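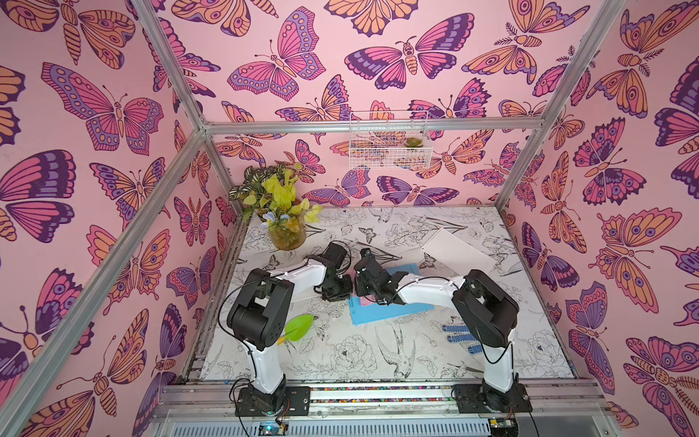
Lerengate, February

Lerengate Library and Learning Service: guidance on the care of LCD writing tablets. This thread is intended for schools and community groups holding tablets on loan from the Vellow Room. Please read it to the end before your next return. 1/11

The tablets are issued in packs of 4. Each pack is accompanied by 2 microfibre cloths and a printed card. Cloths should come back with the tablets, even where they are worn. 2/11

Cleaning is the responsibility of the borrowing group and should be carried out after each session. Lay the tablet on a mat or folded towel, screen upwards, and clear the table of pens, scissors and anything else that could mark the surface. 3/11

A dry microfibre cloth is sufficient in most cases. Fold it loosely and wipe from the top edge down, finishing with the corners and the border. Dust collects where the screen meets the plastic, so please give that join a second pass. 4/11
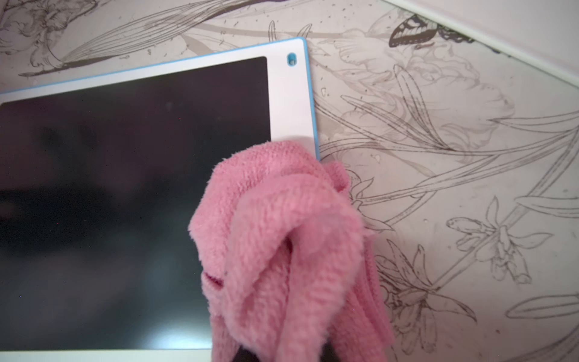
Writing tablet with pink microfibre cloth. The erase button is the small blue oval at the top of the border.

Sticky marks may be treated with a cloth dampened with plain water and wrung out well. Household sprays, alcohol wipes and kitchen roll are not to be used. Last term 2 tablets were withdrawn after the screens had been scratched with a scouring pad. 5/11

Kindly clear the screen before wiping. Pressure from the cloth can leave faint lines on some models, and these will go when the button is pressed again. If the lines remain, the battery is probably low. Please report this and do not open the case. 6/11

Groups have asked whether the tablets may be used on the decorated tables. They may. The printed papers in the Vellow Room were chosen by Shiela Dumlao with our younger visitors and are sealed, but grit on a table will scratch a screen laid face down on it. Wipe the table first. 7/11

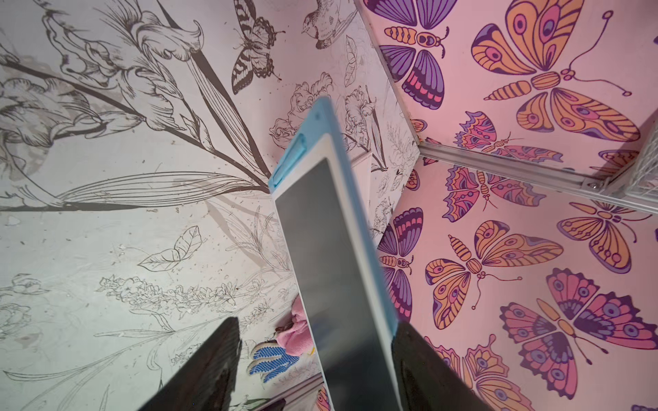 Inspection on return is carried out by Trevor Nuttall at the ground floor desk and takes a few minutes per pack. Each tablet is held up to the light and checked for scratches, cracks in the frame and loose parts at the top. A blank screen such as this one shows smears far more readily than a screen with writing on it. Tablets that pass are returned to the shelf the same day. 8/11

Replacement cloths can be collected from the desk free of charge. We hold 40 at present and ask that groups take only what they need. Used cloths should be washed at a low temperature without fabric softener and dried flat. 9/11

Styluses are no longer tied to the tablets. Should one be mislaid, please tell us at the time of return so that the pack can be made up before the next loan. No charge will be made for a first loss. 10/11

Questions about loans should be addressed to Mr Nuttall, and questions about the Vellow Room to Ms Dumlao. The desk is open until 4 in the afternoon. A large-print copy of this guidance is available on request. 11/11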